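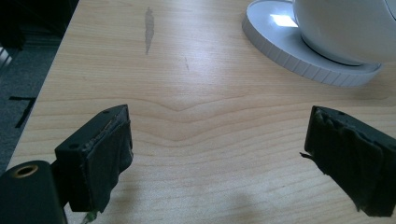 Wood grain

Wood grain is the direction, arrangement and appearance of the fibers in a piece of wood. The word is used in several related senses. It may refer to the direction in which the fibers run, to the pattern visible on a cut surface, or to the feel of that surface. Woodworkers often use the term for all of these, and the meaning is usually clear from context.

Formation

Most of the cells in a tree trunk are long and narrow and lie along the length of the trunk. In climates with distinct seasons, a tree adds a layer of wood each year. The part formed early in the growing season, called earlywood, tends to be lighter and less dense than the latewood that follows. The contrast between the two produces the lines seen on sawn boards. Many tropical species grow more evenly through the year and show faint rings or none at all.

Types

Straight grain runs parallel to the long axis of the board. Spiral grain winds around the trunk as the tree grows, and boards cut from such trees often twist as they dry. In interlocked grain, the direction of the spiral reverses at intervals, giving a striped or ribbon figure on quartersawn faces. Wavy grain produces bands of light and dark that shift with the angle of view. Grain also bends around knots, where branches once joined the trunk.

Effect of sawing

The same log can yield boards of very different appearance. Plainsawn boards, cut at a tangent to the growth rings, commonly show nested arches or V-shaped points, known in the trade as cathedral figure. Quartersawn boards are cut close to a right angle to the rings and show narrow, nearly parallel lines. They also move less in width with changes in humidity, and are often preferred for drawer sides and musical instruments.

Working properties

Wood splits most easily along the grain and is much stronger in that direction than across it. A plane pushed against rising grain may lift and tear the fibers - a fault known as tear-out. Crosscut saws have teeth shaped to sever fibers, while rip saws have teeth that act like small chisels.

Imitation grain

Painted imitation of grain, called graining, was widely used on doors and paneling in the nineteenth century. Printed and embossed patterns later came into use on furniture, flooring and wall panels.

See also: Figure (wood), Knot, Quarter sawing, Veneer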